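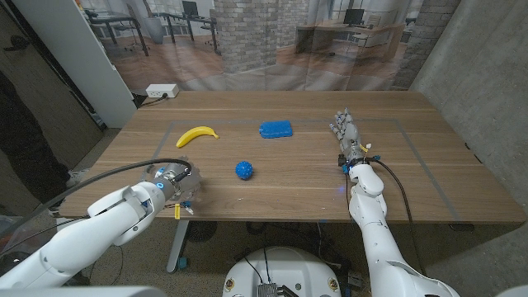
Banana and a spiky blue ball, on the table.

1/
Right, thread time, because I've had a cuppa and I've had a letter and I can't keep either to myself. Some of you will remember me banging on about Wulan, the girl our family sponsors through Turnness. Well. She's finished her first year of nursing!!

2/
For the newer people: Wulan Tuhumury lives in Damska, which is a fair way up the coast from the nearest big hospital. We started sponsoring her when my eldest was in primary school and they were both mad on drawing horses. My fridge was basically a stable for years.

3/
Her letters used to be three lines and a horse. This one is four pages. She writes in English now without the translator's notes down the side, and there's a whole paragraph on how to make a hospital bed with someone still in it. I read it out at tea and the kids were riveted, which I did not see coming.

4/
She does her placement at the Pasaribu clinic and she's on nights at the moment. She says the hardest part is 3am, when the little ones wake up and want their mums. She sings to them. She told me which hymn and I had to go and stand in the laundry for a bit.

5/
I want to talk about the bit in between, though, because sponsorship updates tend to skip from "cute kid" to "graduate" and leave out the years when you don't hear much. We had a long stretch like that. Her dad was crook, she was missing school, and the letters just stopped.
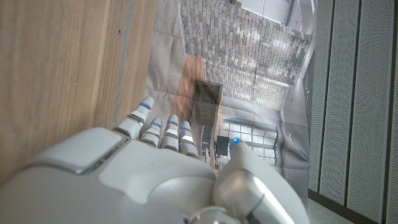 6/
I nearly pulled the pin then. I'm not proud of it. We were down to one wage, and $50 a month was the easiest thing on the budget to cross out. I had the cancellation form open and everything.

7/
What stopped me was ringing up to ask how to cancel and getting a very patient woman at Turnness who said she'd see if the Damska office could tell us anything first. Two weeks later there was an email. Wulan had been looking after her brothers, she was back at school part time, and she'd asked whether we'd got her last letter. We hadn't. It must still be in a mailbag somewhere.

8/
So if you sponsor a kid and it's gone quiet, ring. Don't sit there stewing like I did. They can't always tell you everything (fair enough too, it's the family's business), but they can usually tell you something, and they'd much sooner have a grumpy phone call than a cancellation.

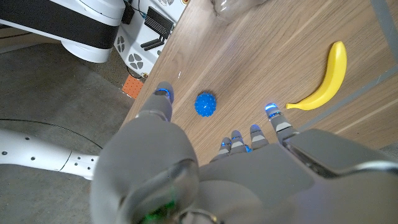

Going for the banana.

9/
Okay, practical stuff, since my inbox fills up every time I post about this. Can you send presents? With Turnness, only flat things that fit in an envelope. Stickers, photos, a bookmark. We once tried to send a footy scarf and it came straight back to us, which was embarrassing for everyone.

10/
Can you send extra money for a birthday? Yes, but it goes through the local office and they take the child shopping with a parent or carer. One year Wulan picked school shoes, a pot for her mum and a bag of lollies the size of her head. There's a photo of the lollies. She looks like she's won the lottery.

11/
What do you write about? Anything! The dog, the weather, what you're growing. I used to agonise over sounding too well off, and then she wrote back asking eleven questions about our chooks, so now it's mostly chooks.
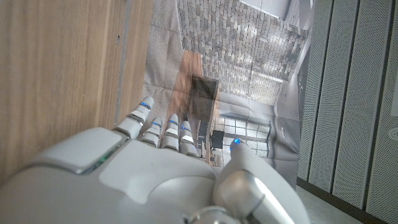
And ask them things back, it gives them somewhere to start. The best one we ever asked was what she could hear from her bed at night. Motorbikes, frogs, and her uncle's radio, in that order.

12/
Now, the ask, and you can scroll past, no hard feelings. Second-year nursing students have to buy their own uniforms and textbooks, and Wulan isn't the only one from the Damska program going through. Our church is putting together a fund for the lot of them. A set of books is $200.

13/
I'm doing my bit with a cake stall after the morning service — lamingtons, slices, and Mum's fruitcake if I can talk her out of one. If you're not local, the donations page is on Plesix and the link's in my bio. It takes cards. Please put "nursing" in the note or it'll end up in the roof fund, and the roof's doing fine.

14/
Wulan knows about the stall, by the way. I told her in my last letter. She wants to know what a lamington is, so I'm off to find a decent photo of one to stick in the next envelope.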